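Home | Stories | Workshop Visits | Shop Talk | Subscribe | Contact

The desk tray comes back

By Gervásio Portela
June 12, 2025

Imani Begay has fixed, stripped and repainted office trays in the back half of a former print shop in Landeg for eight years. She started with chairs. The chairs took up too much floor, and a tray fits on a shelf.

"People laugh when I tell them it's trays," she says. "Then they tell me about the one their mother had by the phone."

Her business is called Nastow. It has two employees counting Begay, and it sells to offices, a couple of libraries and people who work at the kitchen table. Most of the stock is wire or mesh. She buys it in lots from closing offices and will drive a long way for a good one. The best lot so far came out of an insurance office in Katusmont last September, 51 trays in boxes that had been taped shut and left in a basement.

"Half of those had never been on a desk," she says. "The other half had coffee on them. I took the lot for one price and didn't argue."

I asked her what makes a tray worth keeping. She says she looks at the rim first. A wide, flat rim holds the mesh straight, and if it is bent the whole thing will rock no matter what you do to the legs. After that she looks at where the rods meet the base, where old paint tends to chip.

"Mesh is forgiving," she says. "You can push a dent out with your thumb. A rim, you need a vise, and you need to go slowly."

She has a preference for dark green. Gray and black sell faster, she says, but green is what she puts in her own house. She likes it against a pale desktop, and she likes mesh with diamond openings because the desk shows through and dust falls out the bottom.
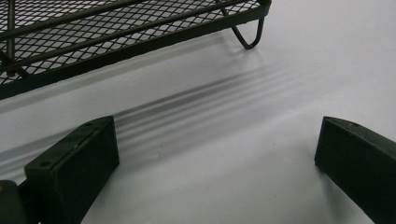

Green mesh tray with side rails and a bent wire leg.

The legs are the part customers ask about. A tray that sits flat on the desk is hard to pick up and traps crumbs under it. One that stands on a bent wire leg gives you somewhere to put your fingers, and you can wipe under it.

"It's a small lift," Begay says. "You only need enough for a cloth."

Her cleaning method is plain. She uses warm water, dish soap and an old toothbrush for the mesh, then a dry towel, then a night on the rack before she decides about paint. She repaints fewer than she used to. If the finish is sound she leaves it alone, scratches included. For the ones that do get painted she sprays two thin coats and waits a full day between them.

She is less patient with how people use them. Her advice is to keep one tray for paper that needs an answer and to empty it on the same day each week. She does not believe in labels.

"If you have to label it, you have too many trays," she says.

Her own desk has one, next to the order book. On the afternoon I visited it held a parts invoice, a seed catalog and a pair of reading glasses. She said the catalog had been there since winter.

She is now looking at a lot from a school district in Pendis, if the price comes down. She has only seen a list, and the list says "trays, assorted."

"That could be lunch trays," she says. "I'll have to call them."

Nastow is open to visitors on weekday afternoons. Ring the side bell, as the front door sticks.

Related stories
A bookbinder's second bench
What to do with a drawer full of keys
Repairing a gooseneck lamp at home
The last stationery counter in Katusmont
Shop Talk: choosing a small vise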